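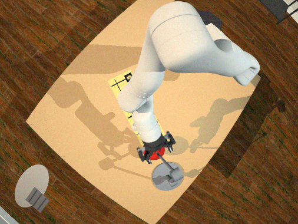
Brilmont Press brings a lost-village novel into English

Readers who like their history told from the kitchen door will want to clear some shelf space. Brilmont Press has announced that it will publish "The Salt Road to Wurirham," Jarmila Kolář's big, warm, stubborn novel about a market town in the years after the First World War, in a new English translation by Branislav Šindelář. The book goes on sale in April, and Brilmont sent out the first sample chapters on Wednesday, August 21, 2024.

We've read all of them (twice, in the case of the chapter with the wedding) and they're a joy. The story follows the Procházka family, who run the only weighing house in Wurirham, a made-up border town that changes flags before the book is 10 pages old. Old Procházka weighs salt, wool and, when times get bad, other people's silver. His daughter Ludmila keeps the ledger, and it's through her sharp and often very funny entries that we hear about new officials, new money and a schoolteacher who may or may not be writing reports on his neighbors.
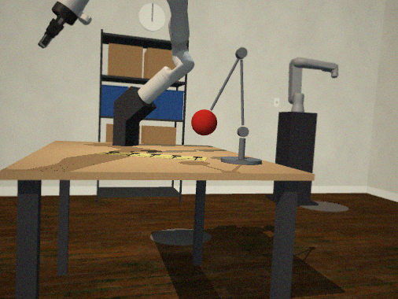

Kolář wrote the novel over 17 years while teaching high school geography, and you can feel the teacher in it, in the best way. She knows where the river floods and which roads a loaded cart can't climb. Her rooms are just as exact. The weighing house has its one big table, and it's easy to think of Ludmila running a thumbnail along the grain of hers while the customs men argue over her head. It's a small moment, and she comes back to it near the end of the sample in a way that stopped me cold.

Šindelář has kept the village sayings close to the original and skipped footnotes altogether, leaving readers to work out what a "three-candle debt" might be. I got it by the second mention and felt very clever. The ledger entries stay short and clipped, and the long family arguments tumble along for a page at a time without a paragraph break. Reading them aloud helps!
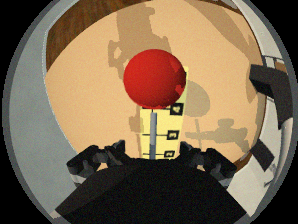

Panagiotis Kadrić, though, would have liked a map and a family tree, and he told us he lost track of the cousins somewhere in the second chapter. He also wondered whether the town's politics will make sense to anyone who didn't grow up nearby, but he added that he finished the sample in one sitting and was annoyed when it stopped. A map is planned for the finished book, according to Brilmont. The family tree is still being argued over.

The first printing will be 2000 copies in paperback, with an e-book on the same day. The English edition restores 11 pages cut from the original printing, most of them about the winter when the bridge was closed and the town had to live on what was already inside it. Kolář has said in the past that those were the pages she missed most, so it's lovely to see them back where she wanted them.

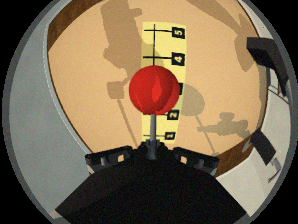

Readings and what's next

Kolář and Šindelář will read together at the Kirnum bookstore in the week the novel comes out, with Libor Ševčík asking the questions. Kolář will read in her own language first, then Šindelář will take the same passage in English. Seats are free but the back room is small, so put your name down at the counter early. Signed copies can be ordered there too.

Brilmont has also picked up the rights to Kolář's second novel, which takes up Ludmila's story in middle age. There's no translator or date for that one yet.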